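Chapter 4
Enclosures and Heat

Every electronic product has to live inside something. The box around a circuit keeps fingers away from live parts, keeps dust off the board, and holds the connectors in place. It also traps heat. This chapter looks at how a metal or plastic case changes the temperature of the parts inside it, and how to estimate that change before anything is built.

By the end of the chapter you should be able to:

Name the three paths by which heat leaves a closed box
Estimate the temperature rise inside a case from its surface area
Decide when vents are needed and where to put them

You will need the power tables from Chapter 3.

4.1 Why the case matters
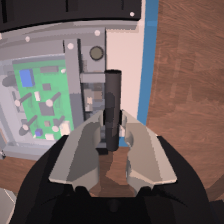
Heat inside a case moves by conduction, convection and radiation, and the share carried by each depends on how the case is made. A part bolted to a metal wall loses most of its heat by conduction. A part standing in still air depends on the other two. With the enclosure open, as the gray metal one is here, warm air can rise straight out, and readings taken in that state will be lower than those taken with the lid on. Students often test a board on the bench, write down a comfortable figure, and then find that the finished product runs much hotter.

The Trirnomdale pump controller is a useful case. Fuseini Dogbe designed the first version for Etden, a small firm making irrigation equipment. On the bench its regulator settled at 70 degrees Celsius. Once the lid was screwed down and the unit was left in a field shed in July, the same part passed its limit before noon. The circuit had not changed. The air around it had.

4.2 Surface area and power
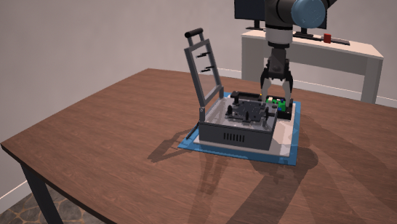

Dogbe's second version used a larger case with the same board. The new box had an outer surface of 3170 square centimeters, and the power lost inside it was 30 watts. Dividing power by area gives the heat load on the surface, and this single number is the starting point for the estimates in the rest of the chapter. A low value usually means that a sealed box will do. A high value means vents, fins or a fan.

The area that counts is the area exposed to moving air. A side pressed against a wall does very little - leave it out of the sum. Dilruba Wickramasinghe, who checked the design, also left out the base, as the unit was to stand on a shelf.

Before going on, work out the heat load for Dogbe's case using the full surface. Then repeat the sum with the power raised to 200 watts. Keep both results, as they are used again in Section 4.3.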